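The Red Basin

My aunt left me her kitchen on Gasside Lane, along with the rest of the house, but it was the kitchen everybody wanted to talk about. Canan Akyol from next door came over before I'd even found the light switch.

"Did you find the basin?" she said. "The red one?"

I had found 17 jars of pickled something and a drawer full of rubber bands. No basin.

"She fed 90 people out of that thing at my wedding," Canan said, and she looked at me like I'd lost it personally.

So I looked. I looked under the stairs, and in the bathtub, and up in the attic, where I put my foot through a box of Christmas lights. I called Bülent Dursun, who had borrowed things from my aunt for years and returned maybe half of them. He swore up and down he'd never had it. Then he went quiet for a bit and said, "Well, what color red?"

"Tomato," I said.

"Oh," said Bülent. "Tomato."

He must have come by while I was at the hardware store – he still had a key, of course he did! I walked in with my bag of light bulbs and there it was on the counter, off to the left of the window, with one of her steel bowls turned upside down on top.
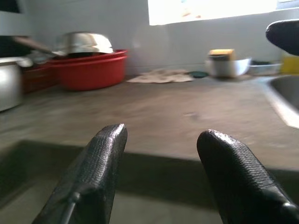
The basin, back on my aunt's counter.

I called Canan and held the phone out toward it, as if she could hear it. She was at the back door in her slippers before I'd hung up, carrying a sack of flour.

"Move the bowl," she said. "We're making dumplings."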